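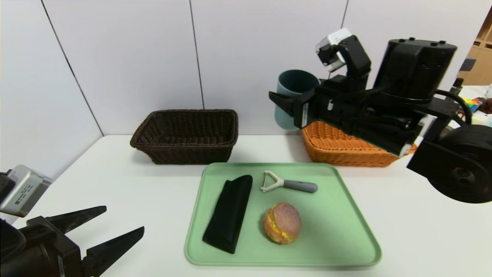
How do you know when a gripper pad needs changing? You watch what it drops, and you change the pad before it drops the next one.

Stories > Short Fiction > Work
Reading time: 4 min
Last updated: Tuesday, January 27, 2026

The Left Arm

Wanda Mbeki had the service log open on her knee when Junpei came in from the parking lot. He was still wearing his gloves.

"Left or right?" he said.

"Left. Same as before."

He pulled a stool over and read the entry. The cell at Vurkurthorpe had two arms, and the night shift wrote about them like a pair of brothers. Right was fine. Left was slow to let go. Left slipped on the peeler. Under that, in Morena Russo's small handwriting, it said: Left slipped again, did not touch anything, went home.

"She didn't touch anything," Junpei said.

"That's the best thing in the whole log."

Wanda had learned the job from Nazareno Fontana, who had put the cell in and then retired to a town with one bus. He had left her a ring binder labeled Mangundap, the name of the first site he ever worked at, and he had never bothered to change the label. The binder said to start with power, then air, then cables, then fingers, and to go in that order even when you were sure it was the fingers. Wanda was sure it was the fingers. She started with power.

The cell had no air, so that page went quickly. Junpei ran his hand along the cables while she held the stop button. He found a tie that had been pulled too tight near the wrist. He cut it and put on a new one with a little room in it.

"Could that be it?" he said.

"It could be part of it."

She had him hold a flashlight while she took the pads off the left gripper. They were the Vimska pads, the soft kind. One of them had gone shiny along the inside edge. She pressed her thumbnail into it and the mark stayed. She did the same with a new pad from the drawer and the mark went away.

"How many hours on these?" Junpei asked.

She looked it up. "Thirty-two."

"They're supposed to go 62."

"They're supposed to go 62 on somebody else's parts."

She wiped the seats with alcohol and waited for them to dry. Nazareno always waited for a full two minutes by his watch, and he talked the whole time, mostly about soup. Wanda didn't talk. Junpei read the back of the alcohol bottle. Then she set the new pads, tightened the screws a little at a time, and wrote the hour count on a strip of tape for the inside of the cabinet door.

The phone rang. It was Hedvig Granström from Imgate, who paid for the cell and wanted it back.

"Is it fixed?" Hedvig said.

"It has new pads."

"That's not what I asked."

"I know," Wanda said. "I'll call you after the test."

The test was also Nazareno's. He didn't believe in test blocks. A block was square and never gave anybody trouble, he said, so what could you learn from it? He wanted household things, soft ones and slick ones, and he wanted something with a handle, picked up and held for a slow count of seven. If it crept, you started over at power.

Junpei reset the stop and stepped back behind the yellow line. Wanda brought the speed down as low as it would go and sent the first move. She kept her thumb near the button. The fingers came together, and the motor made the short, flat sound it was supposed to make.
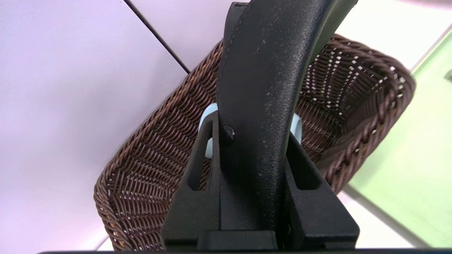
Basket by the handle, held between the new pads.

"One," Junpei said.

He counted out loud. Wanda watched the place where the pads met the handle and looked at nothing else. At four her own hand had closed up on the edge of the desk. At seven she let him say it, and then she let three more go by that weren't in the binder.

"Well?" he said.

"Put it down and do it again."

They did it again. They did it nearly all afternoon - the soft things, the slick things, the handle, then the handle once more at full speed. Junpei ate a sandwich on his side of the line. Once he asked whether they ought to change the right pads too, while the drawer was open, and she told him to write that down as a question for Morena, who knew the right arm better than either of them.

At five Wanda called Imgate and got Hedvig's voicemail. She said the left arm could go back on shift, that the pads should be looked at again at thirty hours, and that the cable tie was in the report.

Then she picked up the log. Under Morena's line she wrote the date, the pads, the tie and the hours. She thought about it for a minute and added: Thanks for not touching anything.

Junpei was already putting on his coat. She handed him the binder to carry and turned off the light over the desk.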